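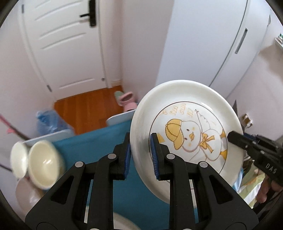
Large round plate with duck design, Motham lending collection.

Motham Tableware Library: Interim Progress Report to the Vamari Fund

6 min read
Shares 100 | Comments 2

Submitted by Anoma Debnath, Project Manager
Reporting period ending July

1. Purpose of this report

This report describes progress on the Motham Tableware Library during the second half of the first grant year. It covers the collection, the storage and washing rooms at Kinsella House, lending activity, spending against the approved budget, and the work planned for the remainder of the grant. It should be read with the inception report, where the original schedule and the conditions of the award are set out in full.

The library lends plates, bowls, cups and serving dishes to households, schools and neighborhood groups in Motham that would otherwise buy disposable tableware for a single event. Items are donated, inspected, sorted and stored by size. Borrowers collect them from the side entrance of Kinsella House and return them rinsed. Final washing is done on site.

2. Summary of progress

The collection now stands at 700 pieces, the target agreed for the end of the grant year. Lending opened on schedule. The shelving in the main storage room is complete and in use. The washing room opened later than planned following a delay in the plumbing work, described in section 4.

Two items from the original plan remain outstanding: the printed catalog and the second set of transport crates. Neither has affected borrowers to date, although the shortage of crates has limited the number of large loans that can go out on the same day.

3. The collection

3.1 Sorting and shelving

All donated tableware is sorted first by shape, then by diameter, and only then by color. The earlier practice of keeping each donor's gift together was abandoned in the spring. It made sense for record keeping but left staff searching several shelves to fill one order of dinner plates. Large round plates now occupy the lower shelves along the inner wall. Side plates and bowls are at waist height. Cups hang on rails, with saucers stacked beneath them.

Plain white and off-white pieces make up the greater part of the collection and are the easiest to lend, as sets from different makers can be combined on one table without looking mismatched. Patterned pieces are recorded individually.

3.2 Decorated and children's pieces

The grant agreement asked the library to give particular attention to family events. A separate shelf has therefore been set aside for illustrated tableware. It holds items with animals, fruit, vehicles and similar subjects, and it has been borrowed from more often than its size would suggest.

The plate at the head of this report is one of the pieces on that shelf. It has a glossy off-white surface and a broad rounded rim, and its picture shows a white duck in a mustard-yellow baseball cap with a ribbon bow at the neck and one wing raised. The pale orange lettering includes the words "i'm," "can" and "fly." In the collection register it is listed as "Duck, cap, large round," and it is lent singly as a cake or serving plate.

Printed decoration requires more care than plain glaze or plain color. Pieces with pictures or lettering on the eating surface are washed by hand with a soft cloth, dried upright, and stored with a paper sheet between them. Abrasive pads are not kept in the washing room. The register carries a short note on the state of the design at the time each piece was accepted, and the note is checked again after every fifth loan.

The library has also adopted a rule on decorated items of unknown origin. Where the maker cannot be established and the design sits on the surface that touches food, the piece may be lent for wrapped or dry food only until it has been tested. The cost of testing has been met from the supplies line and is small.

3.3 Items declined or withdrawn

Chipped and cracked pieces are declined at the door where possible. Some damage is found only after washing, and those pieces are withdrawn and offered to the mosaic class that meets on the upper floor. Glass oven dishes without lids have been declined since the spring for lack of space. Donors have been understanding about this, though the wording on the donation sheet could be clearer and will be revised.

4. Rooms and equipment

4.1 Storage room

The shelving was supplied by Mesent and fitted over one weekend. Shelf edges have been given a raised lip so that stacked plates cannot slide forward. Lighting was improved at the same time, and the old carpet was removed and replaced with sheet flooring that can be mopped. Stacks are limited in height. The limit is marked on the uprights in tape, and it was lowered once after a stack of dinner plates was judged too heavy for one person to lift down safely.

4.2 Washing room

Plumbing for the double sink could not begin until a section of pipe beneath the corridor had been replaced by the building owner. During the delay, returned tableware was washed in the shared kitchen on the ground floor, outside the hours used by the lunch club. The arrangement was workable but slow, and it accounts for the lower number of weekday loans in the early part of the period.

The room is now in full use. Drying racks stand along the window side. A hand-washing station has been added at the request of the building owner, and the cost was shared.

4.3 Transport

The library has 2 wheeled crates in service. They are divided inside with padded panels and carry plates on edge. Borrowers with larger orders currently make more than one trip or use their own boxes, and breakages have been somewhat higher in borrowers' boxes than in the crates. The second order of crates has been placed, and delivery is expected in the coming quarter.

5. Lending activity

The library recorded its 100th loan shortly before the close of the reporting period. Birthday parties and school events were the most frequent reasons given on the loan form, followed by memorial lunches and sports club dinners. Demand is highest at the end of the week, and Tuesday has accordingly been set aside for washing, inspection and returns.

Borrowers are asked to complete a short form on return. Responses were favorable on the condition of the tableware and less favorable on opening hours. Several respondents asked whether cutlery could be added. It was excluded from the original proposal on grounds of cost and counting time, and no change is proposed in the current grant year.

Breakages remain within the level allowed for in the budget. No charge is made for accidental breakage of a single piece. Where several pieces are lost on one loan, the borrower is asked for a contribution toward replacement or for a similar donation. So far borrowers have generally preferred to donate.

6. Financial position

Spending on shelving and flooring came in slightly under the approved amounts. The washing room exceeded its budget line on account of the additional pipework, and the Fund's approval to move the shelving underspend to this line is acknowledged with thanks. The supplies line is on course. The printing line has not been used pending completion of the catalog.

No change to the total award is requested. A full statement of account has been sent separately to the grants office.

7. Difficulties and lessons

The principal difficulty was the timing of building work outside the project's control. Future proposals will allow a longer period between taking possession of a room and the first date of lending.

A second matter concerns records. The register was designed for sets, and a good part of what people donate does not come in sets. Single plates were being entered under general headings such as "patterned, various," making them almost impossible to find on request. Each single piece now has its own line with a short description in plain words. The work took longer than expected, but requests by telephone can now be answered during the call.

Finally, the project underestimated the space needed for inspection. A table has been cleared for this purpose beside the storage room door, and staff have asked for a brighter lamp above it. The lamp will be bought from the supplies line.

8. Work planned for the next period

The printed catalog will be completed first, starting with the illustrated shelf, where photographs are of most use to borrowers. The register descriptions will serve as captions. Delivery of the crates is next, followed by a trial of one late opening each week. The donation sheet will be rewritten to state clearly what can and cannot be accepted.

The project also intends to visit two tableware libraries in neighboring districts to compare loan terms and breakage rates. Travel for these visits is already provided for in the budget. A final report will follow at the end of the grant year.

The project thanks the Vamari Fund for its continued support.

Anoma Debnath
Project Manager, Motham Tableware Library

Comments (2)

kitchenrow
We borrowed dinner plates for my mother's memorial lunch and they were spotless. Please do bring in the late opening, I had to leave work early to pick them up.

Delphine R.
Is the duck plate free the first weekend in August? My son would like it for his cake. Also I have a box of saucers with no cups if those are any use to you.

Share this report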